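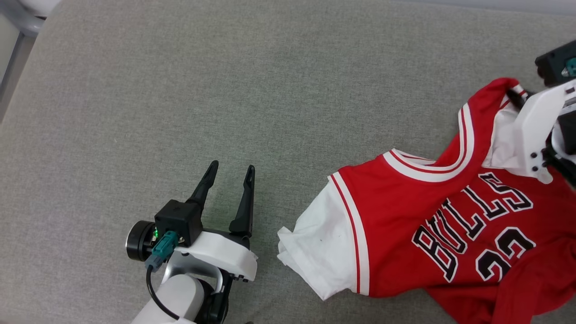 I did the February walk-through of Curunora house with Olga Jara before the new families moved in, and I've typed my comments in under each item so Dagmar doesn't have to read my handwriting again. We start with tracking and hidden devices, same as always, and I go slowly. A small green light on a black case, like the one in the photo, is easy to pick out against plain gray fabric, but plenty of gadgets have no light at all, so please feel along the seams too!

**Arrival room**

- [x] Sofa seams, cushions and lamp bases checked. *Nothing found. One zipper is stuck and I gave up on it.*
- [x] Phone settings sheet on the table. *Down to 6 copies, I'll print more.*
- [ ] Location sharing talked through with each guest. *Olga will do this at intake. Go gently, some people want to keep their old phone on for now and we have to plan around that together.*

**Doors and windows**

- [x] Front deadbolt. *Smooth (finally).*
- [ ] Back door closer. *Still slams. It makes everybody jump, me included. Lourenço Cordeiro has the Santoro part on order.*
- [x] Window stops, 12 in total. *All tight.*
- [x] Door code changed. *Done at 4 p.m. Please don't text the new one to anybody, come and ask me.*

**Outside**

- [x] Porch light and driveway light. *Both on at dusk.*
- [ ] Street number and mail. *A Pimar catalog came with a guest's full name on it. Adelino is calling them to get it stopped.*

**Paper and money**

- [x] File cabinet locked, key signed for. *Yes.*
- [ ] Emergency cash. *Should be $600 and I counted $46 short. There's a cab receipt in my other coat, I'm pretty sure, and I'll bring it in.*

Back door and the mail are the two I'd like closed before the next intake.

Judite Vilela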